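How to pace your first five-mile road race

Five miles is a lovely distance and a tricky one. It's long enough to punish you for a daft first mile, and short enough that you can't settle in and think about your tea. I've run more of them than any other race, and I still get a thrill when I get one right! Most of that comes down to pacing, and pacing can be learned by anybody with a watch and a few free evenings.

I'm assuming you can already run five miles without stopping. If you can't yet, build up to that first and come back. 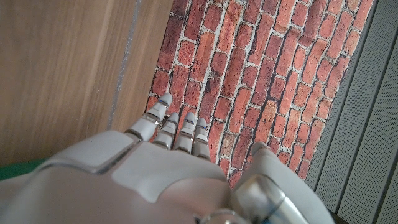
Jeanine Jansen

Step 1: Find your honest starting point

You need one recent hard effort to work from. A parkrun is ideal. If there isn't one near you, run 5K on your own, on a flat route, after a proper warm-up, and run it as if someone were chasing you.

Take your average pace per mile from that and add 15 seconds. That's your target pace for five miles. So if you ran your 5K at 8:00 a mile, aim for 8:15s, which brings you home in 41:15. Newer runners, or anybody whose long run is still only five miles, should add 20 seconds and see how it feels.

Please use a time from the last couple of months. I once paced a race off a result from two summers earlier and had a truly miserable fourth mile.

Step 2: Learn what the pace feels like

This is my favourite bit of the training, and you only need one session a week for it. Warm up with ten minutes of easy jogging, then:

Week one: 6 x 500 metres at target pace, 90 seconds' rest between each
Week two: 4 x 1000 metres at target pace, two minutes' rest
Week three: 3 x 1 mile at target pace, two minutes' rest
Week four: 2 miles at target pace, three minutes' rest, then 1 mile at target pace

The first session will feel far too easy. Good! Resist the temptation to speed up. You're teaching your legs a rhythm, and they won't learn it if every rep is quicker than the last. Try covering your watch for the middle reps and guessing the time before you look. By week three most people are within a few seconds, and it's a brilliant feeling when it clicks.

Keep your other runs gentle. You should be able to chat in whole sentences, or sing if you run alone (I do, badly).

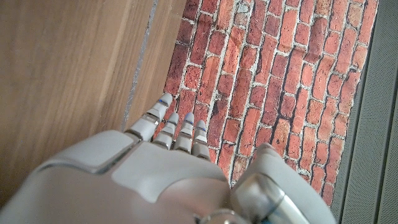
Jeanine's kit bag essentials are listed at the end of the page.

Step 3: Get to know the course

Look up the route and find out where the hills are. Then jog it if you possibly can, even if you only manage the last two miles. Knowing that the finish is just past the second bend, and nowhere near the first, is worth a surprising amount when you're puffing.

For hills, forget your pace and hold your effort. You'll lose a few seconds going up and get most of them back coming down, provided you haven't emptied yourself at the top. Shorten your stride, keep your arms moving and look a little way ahead instead of at your shoes.

If it's windy, tuck in behind a group on the exposed stretches. It's perfectly good manners, although you should take a turn at the front if you're there for long.

Step 4: Run the first mile with your brain

Line up with people who expect to finish in the same sort of time as you. When the gun goes, everyone around you will shoot off and you'll feel as though you're going backwards. Let them go. Your first mile should be on target pace or five seconds slower, never faster.

My clubmate Wouter Hendriks writes his mile splits on the back of his hand in biro, and I've pinched the habit. For that 8:15 pace they'd be:

Mile 1: 8:15
Mile 2: 16:30
Mile 3: 24:45
Mile 4: 33:00
Finish: 41:15

Check at the mile boards and leave the watch alone in between. GPS pace jumps about a lot under trees and between tall buildings, and chasing the number will wear you out.
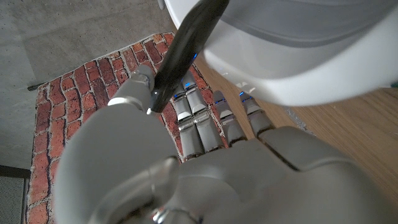 Miles two and three ought to feel steady. You're breathing hard by now but in a regular pattern, and you could get out three or four words if a marshal asked how you were. If you're gasping at halfway, ease off by ten seconds a mile straight away. You'll lose far less time than you would by hanging on and falling apart later.

Step 5: Race the fourth mile

The fourth mile is where it gets interesting! You're tired, the finish isn't close enough to pull you along, and it's very easy to drift. Pick somebody ahead in a bright vest and reel them in slowly. Then pick somebody else. I've passed whole strings of runners this way and it never stops being fun.

If the fourth board comes up on schedule and you've anything left, start to squeeze. Go a little quicker for two minutes, see whether you can hold it, and then go again. Save the flat-out sprint for when you can see the line.

Step 6: Look at your splits afterwards

Write them down that evening, with a note on the weather and how each mile felt. A slow fourth mile usually means a fast first. A last mile that was 20 seconds quicker than the rest means you can be braver next time.

Then have an easy week. A jog the next day is fine if your legs fancy it, but leave the hard sessions for at least five days.

What goes in my kit bag

Race number and four safety pins (plus spares, somebody always needs one)
Shoes you've already run in at least half a dozen times
An old long-sleeved top to keep warm in before the start
Dry socks
A biro for the splits
Water and a banana
A plastic bag for muddy things

There are plenty of five-milers coming up in April, and many take entries on the day, so start with the 500s this week and you'll have time for all four sessions before the end of the month. Let me know how you get on!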